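Cormier Tables and Tops
Care and Repair FAQ

Questions we get by phone and at the counter in Prurside. The answers apply to solid wood tops with a clear gloss or satin finish. If your top is veneer, stone or painted, call the shop first. Answers are by Brayden Lavoie unless noted.

Everyday cleaning

How do I clean the top day to day?

Wipe it with a soft cotton cloth that has been wrung out in plain warm water. Go with the grain, then dry it with a second cloth. For most households that's all a finished top needs.

Can I use dish soap?

Yes, a few drops in a bowl of water. Rinse the cloth and go over the top again with clean water. Soap left on a gloss finish dries to a gray haze, and people often take that haze for damage and call us.

What should I keep away from it?

Ammonia glass cleaner, bleach, scouring powder, melamine sponges and anything labeled as a degreaser. Nail polish remover will go through most clear finishes in seconds. Hand sanitizer is nearly as bad, and we see a lot of round marks where a pump bottle has stood.

Do I need to wax or oil it?

No. Oil can't get into wood through a sealed finish, so it sits on the surface and collects dust. Silicone sprays make a top shiny for a week and cause trouble later, when new finish won't stick to the old. If the top has been sprayed with silicone in the past, tell us when you bring it in.

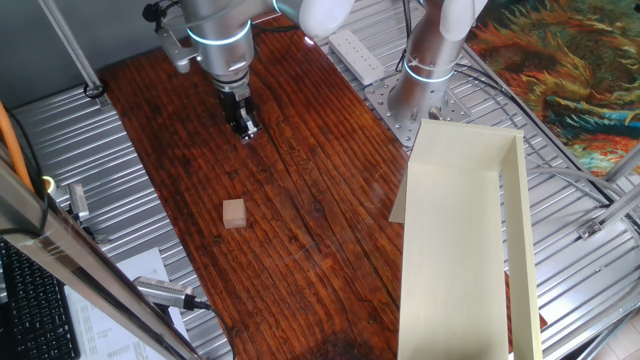
Dark grain lines in a glossy reddish-brown top with some wear to the finish.

Heat, water and marks

There's a white ring on my table. Is it ruined?

No. A white ring is moisture caught in the finish. Leave it alone overnight with nothing on top of it. A lot of rings fade by themselves. If it's still there the next day, lay a dry cotton cloth over it and pass an iron on its lowest setting, no steam, over the cloth for a few seconds at a time. Lift the cloth and look each time.

The ring is black. Same thing?

No. Black means water has reached the wood, usually with some iron in it from a can or a plant stand. The finish has to come off in that area before the stain can be treated. That's a shop job, or a patient weekend at home with oxalic acid and gloves.

How hot is too hot?

A mug of coffee on a coaster is fine. A pan from the stove or a pizza box straight from the restaurant isn't. Pizza boxes cause more white patches than anything else we see. Use a trivet with feet so that air can pass underneath.

Are table pads worth buying?

For a dining table with children, yes. We stock the Plusteck pad, cut to size. Take it off for a day every few weeks. Don't put a pad on any top that was refinished in the last 60 days, even if the finish feels hard.

Can I leave a vinyl tablecloth on all the time?

Please don't. Some vinyl reacts with clear finishes and leaves the surface tacky. Put a cotton layer between the two and take both off at night when you can.

The look of the wood

Why does my top have small pits and holes in it?

They're part of the board. Wood with knots, pits and insect tracks was often sorted out of furniture stock years ago, and now many customers ask for it. We fill a hole if it's large enough to hold crumbs or catch a sleeve. Smaller ones get sealed along with everything else.

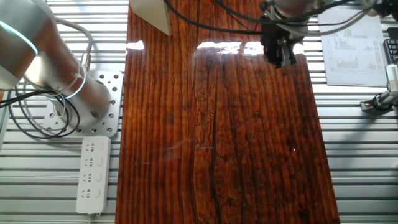

Knots, pits and worm-track patterns under a varnished finish, with overhead light reflecting near one end.

Are there still insects in it?

Lumber that has been kiln dried at the right temperature doesn't carry live insects. If you bought the piece secondhand and find fine, pale powder under it on the floor, sweep it up and check again in a week. Fresh powder means it's time to call a pest company. Old tracks with no powder are nothing to worry about.

Why is one end darker than the other?

Sunlight, most of the time. Cherry gets darker in the sun and walnut gets lighter. A runner or a lamp that never moves will leave its outline. Turn the table end for end twice a year and shift whatever stands on it. The outline evens out in time if both parts get the same light.

I can see every smudge. Can the gloss be toned down?

Yes. A gloss finish can be rubbed down to satin with fine abrasive pads, and we can do it at your house for most tables. It's a dusty half day and you'll want the chairs out of the room. Going the other way, from satin to gloss, means adding at least one more coat.

Do overhead lights make it look worse?

They make it look different. Glare off a high gloss top shows up each brush mark and each speck of dust in the coat. Before you decide the finish is bad, look at it by window light in the morning. If you still don't like it, bring a picture taken both ways.

Refinishing

How do I know whether it needs refinishing or just a good cleaning?

Put a few drops of water in the spot that gets the most use. If they bead up and stay beaded for ten minutes, the finish is still working. If the wood darkens under them, the finish has worn through there. Dry it right away and keep liquids off until it's been dealt with.

What finish do you use?

Lusent wiping varnish for most tops, three coats or more. On bar tops and restaurant tables we use a two-part coating that's harder and much more difficult to repair. We don't do poured epoxy.

Can I do it myself?

Many people do, and we're glad to sell you the materials. Scrape or strip the old finish before you reach for the sander. Start sanding at 120 grit and stop at 180 before the first coat. Between coats, a light pass with 300 grit or the closest your store carries is enough, just to knock down the dust. Vacuum, wipe with a cloth damp with mineral spirits, and let that flash off. Spread used rags flat outdoors to dry, or put them in a metal can of water with a lid. Oily rags in a pile can catch fire with no flame near them.
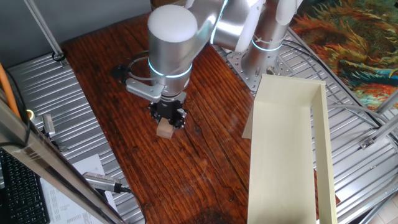 The last coat is where home jobs usually go wrong. It gets put on too thick, in a room that's too cold, late in the evening. Thin coats in a warm room will always level better. Leave the top overnight before you lean on it and don't set a dish on it that week.

How long does the shop take?

We're usually booked 11 working days out, longer from November to the holidays. The top itself is with us for one to two weeks, depending on how many coats it needs and how damp the air is. We pick up and deliver in Prurside on Wednesday only.

Do I have to bring the legs?

No. If the base unbolts, leave it at home and put the hardware in a bag taped to the base. We don't need it and it's safer with you.

Cracks and seams

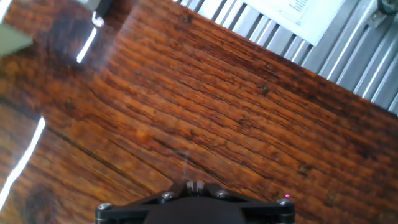 2 min read

Is a crack in a solid top a defect?

Not always. Wood moves across its width as the air in the house changes, and a line that opens in the heating season may be closed again by summer. Lay a straightedge across it. If both sides are level and the gap is thinner than a credit card, wait a full year before doing anything.

When should I worry?

When one side stands higher than the other, when the line has grown longer since you first noticed it, or when you can see light through it from below. Mark the end of the crack with a bit of low-tack tape so that you have something to compare against.

Can I fill it with wood filler?

We'd ask you not to. Hard filler in a crack that still moves gets squeezed out or pushes the crack wider. A soft wax stick in a matching color will hide the line and can be picked out later. For a crack that has settled, we use tinted epoxy or let in a thin strip of the same wood.

What about a glue seam that has opened?

It can be cleaned out, glued and clamped, provided it hasn't been filled with something else first. Super glue is the usual one. It soaks into the edges and nothing else will bond there until the wood has been cut back.

Will a humidifier help?

It can. Keep the room between 35 and 50 percent in winter and most tops will stay put. Check too that the top isn't screwed down tight on both sides. The screw holes in the base should be slots, to let the wood slide a little. If they're plain round holes, we can widen them for you the same day you bring the base in.

Is crack repair covered by your guarantee?

Tops we built are covered for the first year, including seams. On tops built by others, we cover our own repair and the finish over it. Keep your invoice, as the finish and color we used are written on the back.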